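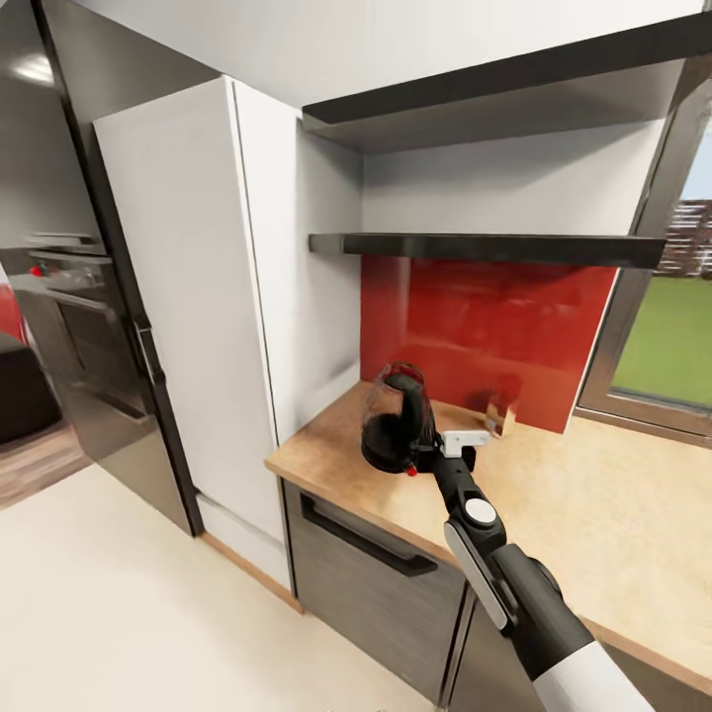

Hiếu Mạch wrote in to say that his arm reaches the kettle on every run and then closes a few millimetres short of the handle, and asked whether the Waaka scene pack or his own settings were to blame. It is nearly always the settings. The steps below cover a kettle approach in the Waaka kitchen scene, using the Wirno simulator and the Zerkemier arm model, and they assume both are already installed and licensed.

What you need

Wirno with the Waaka pack enabled
The Zerkemier arm profile, two-finger gripper version
A saved project with write access

1. Load the scene

Open the Waaka kitchen from the scene list and wait for the status line to read Ready. The kettle stands on the wood-grain worktop with the glass behind it against the wall. Leave both at their default positions for the first run.

2. Set the base

Place the arm base on the open floor side of the worktop and lock it. If the base is left unlocked it drifts under load, and the error appears at the fingertips first.

3. Correct the tool offset

This is the fault in Hiếu's project. The profile ships with the offset measured to the gripper flange, and the planner expects it at the fingertips. Open Tool, then Offset, and enter 111 mm on the long axis. Leave the other two axes at zero. Save the profile under a new name — updates overwrite the stock one.

4. Add the approach point

Create a waypoint beside the kettle, level with the part you intend to grip. The fingers should stop next to the body without touching it. Set the approach speed to Slow for this segment only.

5. Check clearance

Switch on collision shapes. The kettle handle arches over the top, and a steep descent will catch it. Come in from the side. Check the glass as well if you plan to carry on past the kettle.

6. Run and log

Set the step limit to 2,000 and start the run. A well-set approach in our project finishes at step 308. If yours hits the limit, the waypoint is probably inside a collision shape; move it outwards and repeat.

Known problems

Object edges can render soft or partly transparent. The display mesh and the collision mesh are separate files, so judge contact from the collision view.

Error code 3 means the arm profile and the scene use different units. Reload the profile after the scene, in that order.

The Joltotstead plug-in resets the tool offset each time a project is opened. Disable it, or re-enter the value from step 3 before each session.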